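Willus claims notes

Hi! I put this together in May while helping Hubert Nowakowski sort out the home insurance claims at Dresance, and it kept growing (sorry, Hubert).

What you get: 2 tables, one for policies and one for claims. The claims table has 10 columns, and 8 of them are safe to use as is. Skip adjuster_note and region_old — I never finished cleaning those.

Payouts are before the deductible. I got that wrong at first! 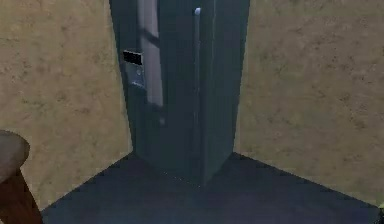 Side-by-side fridge, dark gray, rendered.

Loading code is in the Fita folder. Send fixes to me or Chmielewska.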